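Review of the Arkevance Living Room Kit, prepared for member clubs and supervising teachers

The Arkevance Living Room Kit is a boxed set of household items and task cards for student robotics clubs that already have access to a robot arm. It is the set used in the tidying event of the Trnka Challenge, and several schools have asked whether it is worth buying for practice or whether a club can put together its own. The kit was used by our senior club over one full term, with students in Years 10 to 12.

## What is supplied

The kit comes in two plastic crates. The first holds soft goods: a sofa cover and a set of cushion covers in different colours and patterns. The second holds the task cards, a scoring pad, printed floor markers and a licence code for Vikitz, the program used to record and replay student runs. Furniture, the robot and everyday litter are left to the club to provide. The handbook gives a list of suitable items, and most clubs will find them at home or in the staff room.

The price at the time of writing is $598, with a further $100 a year for the software after the first year. Schools should budget for both.

## Setting up

The handbook allows one lesson for setting up. Our students needed two, mainly to settle the distance between the arm and the coffee table. The cards assume that the arm can reach the far edge of the table, and this should be checked before anything is fixed in place. The floor markers did not stick well to carpet tiles and were replaced with cloth tape.

Students were asked to make the table look like one that a family had just left. The cards encourage this, and the judges reward it. A game controller left on top of a pair of magazines, a water bottle on its side and a crumpled snack bag each call for a different approach from the gripper, and the controller in particular led to useful discussion about which item ought to be moved first. 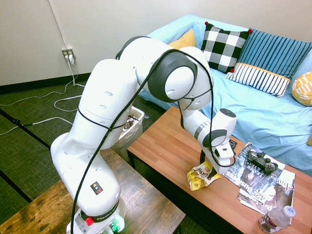 ## Performance in class

The task cards are the strongest part of the kit. They are graded in colour, plainly written and short enough to be read aloud. The green cards ask for one item to be picked up and put down again. The amber cards add a wastebasket and require students to decide what is rubbish and what is not. The red cards add a time limit of 320 seconds and do not allow a restart.

Crumpled packaging proved the hardest item for our teams. A bag changes shape each time it is handled, so a grip position saved in one run was seldom of use in the next. Teams that planned for this from the beginning made better progress on the amber cards. The bottle was also difficult until students learned to approach it across its width.

Vikitz is easy to learn but slow on older school laptops. It stores up to 3000 saved positions for each project, which is more than any team required. The replay screen is clear, and students used it well in their written reports. Saved work cannot be moved between accounts, and this caused trouble when one team changed members partway through the term.

## Comparison with the Haltex set

The Haltex Home Set covers similar ground and includes a folding table. Its instructions are written for adults, and its tasks do not match the Trnka scoring sheet. Clubs that do not plan to compete may prefer it for the furniture alone.

## Recommendation

The kit is recommended for clubs entering the tidying event. Clubs with a small budget should ask Arkevance for the task cards and scoring pad by themselves, as these can be ordered separately, and supply their own cushions and covers. Students must remain under the supervision of a trained staff member whenever the arm is powered, and the safety page of the handbook should be read with each new group before its first session.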